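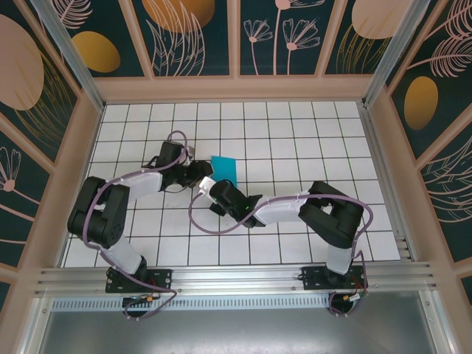 Ghada Atallah

Oktober, Zelle Manora, nach dem Mittagessen

Kabeltag. Der linke Arm hat heute früh zum dritten Mal in diesem Monat mitten in der Fahrt die Verbindung verloren, immer beim Ausstrecken zur Mitte, nie beim Zurückziehen. Vemik schreibt, das liege an der Firmware. Bei Vemik liegt alles an der Firmware.

Vorgehen: Strom weg, Kabelbinder am Oberglied auf, lila Leitung durchgetastet. Kurz hinter dem Ellbogen war sie so stramm, dass man darauf hätte Gitarre spielen können. Das Handgelenk hat sich die fehlende Länge beim Strecken aus dem Stecker geholt. Jetzt liegt oberhalb vom Handgelenk wieder eine ordentliche Schlaufe, die weißen Binder sitzen auf den Gliedern und lassen das Gelenk in Ruhe. Wer die Schlaufe unschön findet und nachzieht, darf den nächsten Kabeltag übernehmen.

Rechts dasselbe geprüft, dort ist genug Luft. Der große Bogen unter dem Greifer gefällt mir trotzdem nicht, der bleibt irgendwann am Werkstück hängen. Vorerst gelassen. Ragnarsson meint, rechts sei noch nie was passiert - den Satz habe ich mir notiert.

Grundplatten: Schrauben an der Schiene beidseitig nachgezogen, links ging eine noch eine Vierteldrehung. Die kleinen Platinen unter der Schiene abgestaubt, Stecker gedrückt. Der orange links rastet hörbar ein, wenn man ihn ganz reinschiebt. War vorher nicht der Fall. Könnte also auch das gewesen sein, dann hätte ich mir die Fummelei am Ellbogen sparen können. Beides gleichzeitig zu ändern war methodisch eine Glanzleistung.

Danach Nullfahrt, beide Arme. Die Greifer treffen sich jetzt, ohne sich zu begrüßen. Mindestabstand in der Konfiguration auf 81 mm gesetzt, vorher stand da 5, vermutlich von jemandem mit Gottvertrauen.

Testlauf mit dem türkisen Teil auf den Kacheln: 500 Zyklen über Nacht, halbe Geschwindigkeit. Wenn er durchläuft, morgen 1.000 bei voller. Bei Abbruch bitte Log sichern und NICHT neu starten, auch wenn es in den Fingern juckt.

Offen:

- Ersatzleitung bei Trullard bestellen, diesmal die längere
- Bogen rechts: Clip oder kürzer binden?
- Fugen als Referenz für die Greiferposition taugen nur grob, Markierung kleben
- Antwort an Vemik, höflich

Nachtrag 17:40: Lauf gestartet. Bisher ruhig, nur der linke Ellbogen knarzt beim Anfahren ein bisschen. Ich habe beschlossen, das morgen zu hören.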